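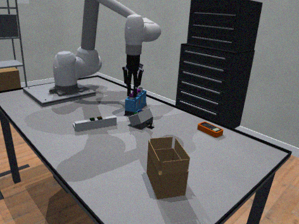

24. 11. 30.

로봇 동아리 가을 과제가 거의 끝나간다. 까먹기 전에 적어 둔다. 나중에 들어올 후배들이 읽을지도 모르니 막혔던 부분 위주로 쓴다.

우리 조 과제는 시뮬레이터 안에서 로봇 팔로 보라색 핀을 잡아 파란 판에서 들어 올리는 것이다. 대회 이름은 Larbridge이고 예선은 전부 시뮬레이션으로 한다. 본선은 1월이다. 조 이름은 Mallet으로 냈다. 이름 정하는 데만 회의 한 번을 다 썼다.

처음에는 쉬운 과제라고 생각했다. 핀은 원통이고 윗면이 평평하다. 위치도 시뮬레이터에서 그냥 읽어 올 수 있다. 그런데 대회 규정을 다시 보니 물체 좌표를 직접 읽는 것은 금지였다. 카메라 영상과 관절 값만 써야 한다. 이걸 9월에 제대로 읽었으면 2주는 아꼈을 것이다. 첫 코드는 좌표를 읽는 방식이라 거의 다 버렸다. 후배들은 규정집부터 끝까지 읽기 바란다.

데이터는 원격 조작으로 모았다. 조종기로 팔을 직접 움직이면서 기록하는 방식이다. 기록 도구는 Bredix를 썼다. 선배들이 만들어 둔 것이고 설명서는 반 정도만 맞는다. 저장 경로에 한글이 들어가면 아무 말 없이 파일이 안 생긴다. 나는 저녁 한 번치를 통째로 날렸다. 경로는 꼭 영문으로 해야 한다.

모은 시연은 모두 129개다. 그중에서 쓸 만한 것은 그보다 적다. 중간에 손이 떨린 것, 핀을 놓친 것, 시작 자세가 틀린 것은 뺐다. 빼는 기준을 조원들끼리 미리 맞추지 않아서 나중에 처음부터 다시 봤다. 이것도 시간이 꽤 걸렸다.

가장 오래 걸린 부분은 그리퍼 각도다. 손가락이 두 개라서 핀 양옆으로 들어가야 하는데, 판이 비스듬히 놓이면 한쪽 손가락이 판에 먼저 닿는다. 닿으면 판이 밀리고, 판이 밀리면 핀 위치도 같이 바뀐다. 처음 학습한 모델은 이 상황에서 계속 원래 자리로 내려갔다. 손목을 판 방향에 맞춰 먼저 돌리고 나서 내려가도록 시연을 다시 찍었더니 훨씬 나아졌다. 속도도 내려갈 때만 줄였다.
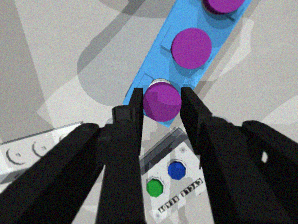 옆의 핀을 건드리는 문제도 있었다. 핀들이 판을 따라 한 줄로 서 있어서, 손가락을 너무 넓게 벌리고 내려가면 옆 핀에 걸린다. 반대로 좁게 벌리면 조금만 어긋나도 핀 윗면을 누른다. 벌리는 폭을 바꿔 가면서 시험했고 지금은 중간값으로 고정해 두었다. 더 좋은 값이 있을 수 있지만 예선까지는 이대로 간다.

그림자 이야기도 해야겠다. 시뮬레이터 조명 설정에 따라 책상 위에 그림자가 여러 겹으로 생긴다. 팔 그림자가 판 쪽으로 넘어오면 핀 색이 어둡게 나온다. 우리는 처음에 조명을 하나로 고정하고 데이터를 모았다가, 조명을 바꾼 평가 환경에서 성공률이 뚝 떨어지는 것을 봤다. 그 뒤로는 시연마다 조명을 바꿔서 저장했다. 책상 위에 놓이는 다른 물건들도 위치를 바꿨다. 상자나 계측기 같은 것은 과제와 상관이 없지만 모델이 그런 것을 보고 위치를 외우는 것 같았다. 확실하지는 않다. 상자를 옮기면 팔이 엉뚱한 데로 가는 경우가 있어서 그렇게 짐작했을 뿐이다.

현재 성공률은 우리 평가 환경에서 70퍼센트다. 목표를 따로 정해 둔 것은 없는데, 발표 때 질문을 받을 것 같아서 실패한 경우를 종류별로 정리하고 있다. 제일 많은 것은 핀을 잡기는 잡았는데 들어 올리는 중에 기울어지는 경우다. 잡는 높이가 낮으면 덜하고, 높으면 심하다. 학습을 더 오래 돌린다고 줄지는 않았다. 시연을 더 찍어야 할 것 같다.

학습은 과 서버를 빌려서 했다. 시험 기간이 겹치면 대기가 길어진다. 밤에 걸어 놓고 아침에 확인하는 식으로 했고, 한 번은 설정 파일을 옛날 것으로 올려서 하룻밤을 버렸다. 지금은 파일 이름에 조원 이니셜과 버전 번호를 붙인다.

팔 제어 쪽은 Stidico 라이브러리로 바꿨다. 원래는 수업 때 짠 역기구학 코드를 썼는데 특정 자세에서 손목이 한 바퀴 돌아가 버리는 문제를 못 잡았다. 수업 과제에서는 그 자세까지 갈 일이 없어서 몰랐다. 바꾸고 나서 손목 문제는 다시 나오지 않았다. 다만 좌표계 순서가 우리 코드와 달라서 변환 함수를 하나 끼워 넣었다. 변환 함수는 공용 저장소 utils 폴더에 올려 두었다.

남은 일은 다음과 같다. 추가 시연 찍기, 실패 사례 정리, 발표 자료. 보고서 초안은 절반 정도 썼다. 참고 문헌 양식이 작년과 달라졌다고 하니 제출하기 전에 확인해야 한다.

본선에 가게 되면 핀을 뽑는 것뿐 아니라 다시 꽂는 것까지 해야 한다. 꽂는 쪽은 아직 시작도 못 했다. 시연을 몇 번 찍어 봤는데 사람이 조종해도 잘 안 들어간다. 카메라 각도를 하나 더 쓸 수 있는지 주최 측에 메일로 물어봤고 답은 아직 없다. 답이 오면 이 글 밑에 추가해 두겠다.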